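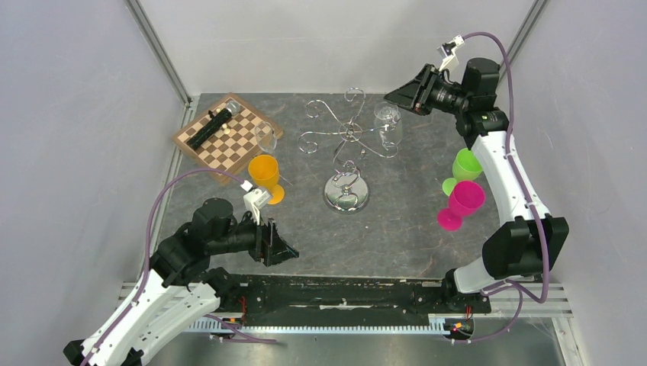
Figure 4. Orange plastic wine glass and two robot arms at a grey marble-textured table.

Last updated: 11th October
Reading time: 3 min

4.2 Toasts, fines and the length of the evening

The minute books of the Kiklow Order are generous on the subject of dinner and rather mean on everything else. Of the 3,939 entries we transcribed from the three surviving lodges (Toniven, Resesis and Güneş), a large share concern the festive board, and many of those are complaints. Ritual work is usually dismissed in a line: the lodge was opened, a candidate was received, the lodge was closed. The soup may get a paragraph.

The Order's first printed rules allowed 16 toasts at an ordinary meeting. No lodge seems to have thought this too many. Toniven added toasts to its founders, its landlord and, for one winter, its landlord's recovery from a fall. By the time the rules were next revised, its list stood at 40, and members who lived outside the town had begun asking to be excused before the end. The minutes record these requests and then, a little further down, the fines.

Resesis took the opposite course and tried to limit the speeches instead. A reply to a toast was to last no longer than it took the steward to walk from the door to the Master's chair. We cannot say how long this was. The stewards were elected annually by the people giving the speeches, and a motion of the following March, regretting "the present slowness of the steward", suggests how the rule was received.

Güneş, the smallest of the three, had the stricter by-laws and the weaker attendance. Its fine for leaving during a toast was higher than its fine for missing the meeting altogether, a scale of charges whose effect its secretary noticed only after 48 members had been reduced to a table of regulars. The clause was struck out without debate. There were by then few people left to debate it.

We read these disputes as arguments over rank as much as over drink. The order of toasts fixed who was named, in what company and how early, and a past Master placed below the visitors had a grievance that could run through several meetings. Grand Lodge was asked to rule on such cases more often than on any point of ritual. Its replies were brief, and tended to refer the matter back to the lodge for settlement after dinner.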